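About us

Hello, and thanks for clicking through. I'm Valter Macedo and I run Stundau, a small computer refurbishing workshop on the first floor of the old Koltside building. We take in desktops that offices and schools have finished with, open them up, sort out whatever needs sorting out, and sell them on or pass them to people who need one. That's the whole business, more or less, though I can go on about it for much longer than that (and I'm going to).

I started in a spare bedroom with one bench, a shoebox of screws and a very patient wife. Before that I spent 3 years on the help desk at a lettings firm, where every November a van came and took away computers that I'd been using quite happily the day before. I asked if I could have a couple. The van driver said he didn't mind, my manager said she didn't mind, and I went home with two towers on the back seat with their seat belts on. Both of them are still going. My sister-in-law does her accounts on one.

These days there are two of us full time and we've sent out over 800 machines. Most of what comes through the door is office towers, the plain black sort that lived under a desk and got kicked a bit. I love them! They were made to be opened by someone in a hurry, so the side comes off easily, and you can see where everything goes without needing a torch between your teeth. I've nothing against a fancy gaming case with lights in it, but give me a dull one with sensible cable runs any day.
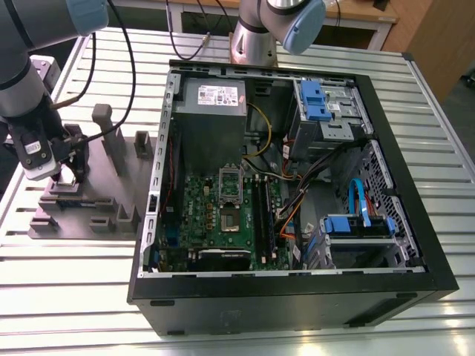 The way we work is pretty simple. A machine gets a number on a sticker and a page in the book, then it goes on its side and the panel comes off. Dust first, always, with the soft brush and then the air. After that we look at the memory and the drives, check the fans spin freely, and have a good look over the board for anything swollen or scorched. If the processor has to come out, it goes straight into a little tray with the same number on it, and the old paste gets cleaned off properly with wipes. I've seen people use a sleeve. Please don't use a sleeve.

Drives are the bit customers ask about most, and quite right too. Every drive that comes in gets wiped before anything else is put on it, and if it won't wipe it gets drilled. You can have it in writing, and if you're a school or a surgery you'll get a list with the serial numbers on so your own people can tick them off.

Then it's memory, a fresh drive if the old one's tired, a clean install, and a night left running on the shelf by the window. We call that shelf Nomura, after the name on the crate it was made from, and now it's in the paperwork as well. "Passed Nomura" on your receipt just means it ran all night and was still cheerful in the morning.

What we can't use whole, we strip. Power supplies, memory, brackets, cables, even the plastic clips and drive handles, because someone always rings up wanting exactly one of those. We've got 84 labelled drawers of parts and I know what's in most of them. If you're looking for something odd for an older tower, send me the model number and I'll go and have a rummage. Small bits usually go out for the price of the postage.

We also run a Saturday morning bench called Ferkulness, where you bring your own poorly computer and we show you how to take it apart and put it back. It's 2 hours, there's tea, and you'll do the screwdriver work yourself. Children are welcome if they bring a grown-up who doesn't mind being told what to do.

If you've got old desktops to clear out, or you'd like to buy one, just ring or pop in. The door's at the side by the bike rack, and the buzzer needs a good long push.

Valter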